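Dremska Quilted Bed Pad, Pale Blue

The Dremska is a washable quilted pad that goes over the mattress and under your regular sheet. In warm weather many customers use it on its own as a light top layer. The cover is brushed cotton, the filling is polyester, and the stitching runs in small diamonds so the fill stays put in the wash.

Sizes: twin, full, queen and king
Thickness: 2 cm
Cover: cotton, 143 thread count
Corners: 4 elastic straps
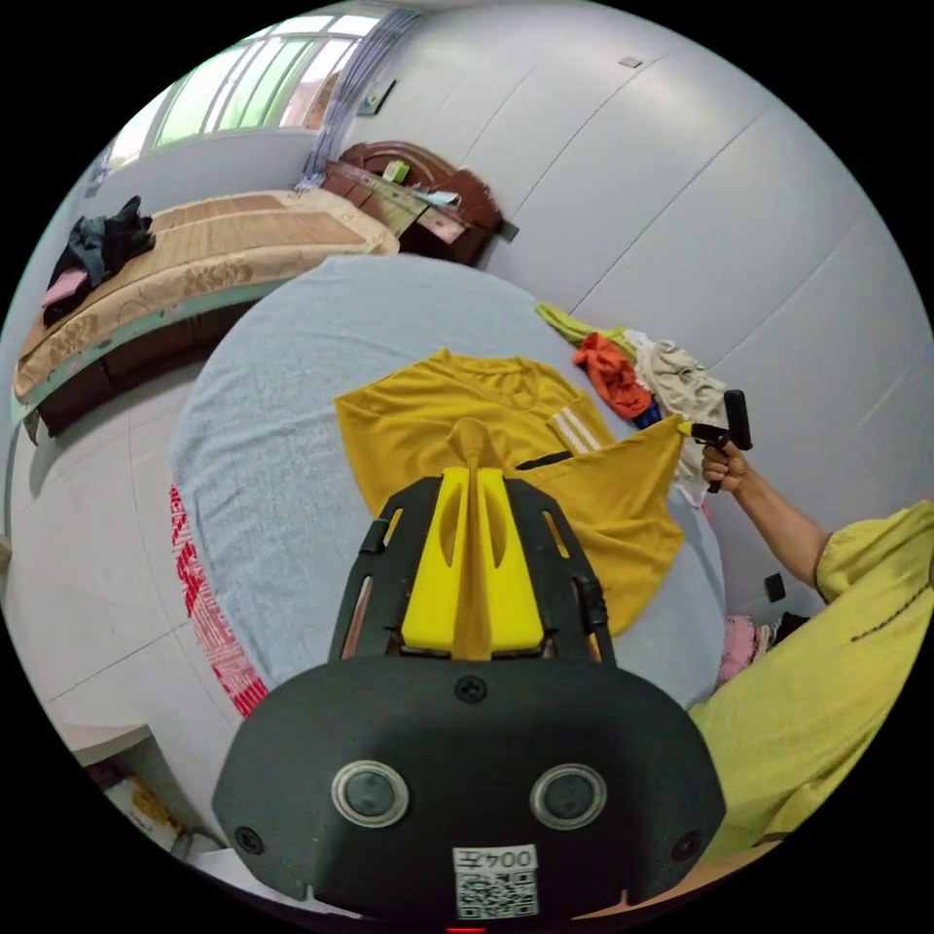

The straps slip under the mattress corners and fit mattresses up to 14 inches deep. If yours is deeper, order the Wekholm version, which has a full elastic skirt and costs a little more. Both come in the same colors.

Machine wash warm with similar colors. Skip the bleach and the fabric softener, which flattens the quilting over time. Tumble dry low, then shake the pad out while it is still slightly damp. The queen and king need a large-capacity machine. 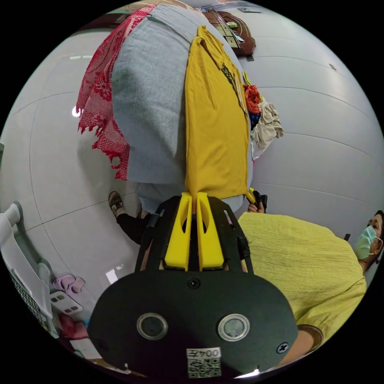 Mustard-yellow T-shirt, not included.

Shrinkage after the first wash is up to 4 percent, and the sizing allows for it. A new pad may feel a bit long at the foot until then.

The pad is not waterproof. For a child's bed or a guest room, put the Romus liner underneath. It is sold separately and comes in twin and full only.
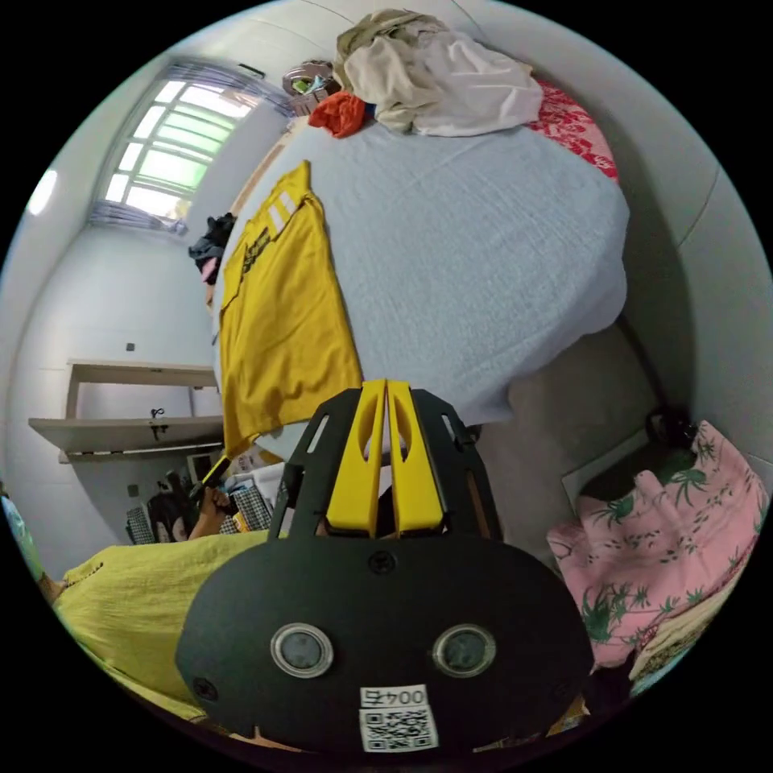
Pale blue textured bedsheet with a yellow T-shirt laid flat.

Ships folded in a reusable cotton bag. Unused pads can be returned in the original bag within 30 days. Pale blue is in stock in all sizes; the gray queen is back in June.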